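Bathroom demos - tips for whoever is on shift

Levente Kozma, Skorov house rig. Updated August 2019

Quick notes, written between takes. The toilet task eats more operator time than anything else on the Herkent list so read before you start.

Before you record

- Lid AND seat up. Both. If the lid drops mid-take the whole episode is junk.
- Tie the lid back if it creeps. Any bit of string does it.
- Bath mat out, laundry out, phone on silent.
- Don't pre-clean the bowl. Shiny bowl = the policy learns to wave a brush at nothing. We had a whole batch like that in May, all tossed.
- Park the base square to the toilet. Crooked parking and the shoulder runs out of travel right when you need to get under the rim.

Holding the brush

Grip up on the handle, well clear of the bristles. Too low and the knuckles knock the rim. Too high and it swings like a pendulum. Close the hand slow, wait a beat, then lift. If it slips, let it slip and regrip on camera - recoveries are worth keeping, we never have enough of them.

Idle arm stays open and out of the way. Don't rest it on the tank or the seat, and keep it off the bidet buttons. Tóth found out about the buttons. Towel took care of it.

Scrubbing

- Start under the rim, go round once, then down to the water line.
- Small strokes. Big strokes splash and splashes on the head lens ruin the next 15 takes before anyone notices.
- Stain darker on one side? Spend longer there. We want the examples to show that you look first and then scrub.
- Tap the brush twice inside the bowl before it comes out. Drips on the floor tile get tracked everywhere by the wheels.
- 30 seconds of scrubbing minimum. Nine takes, then swap operators, your wrists will thank you.

Cleaner

Put it in by hand before the take, let it sit. No bleach near the wrist joints. Wipe the fingers with a damp cloth after, then a dry one. Gloves for you to.

Labeling

Name the stage when it starts, not when you remember it: reach, grip, scrub, tap, return. Mark a fail as a fail. If you stopped to think, say so in the notes field. Hiltitar sorts by the notes field so blank notes go to the bottom of the pile and stay there.

Vary it

Move the base a hand's width between takes. Lights on, lights off with the door open. Brush starting on the left, on the right, already in the bowl. Same take over and over teaches it one bathroom.

Spare brushes are under the kitchen sink, blue bucket. Used ones do NOT go back in teh bucket.

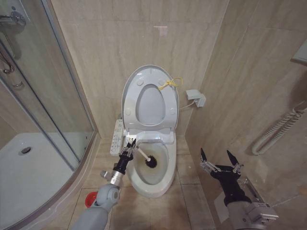 Scrub stage, left hand on the brush, right gripper open and clear.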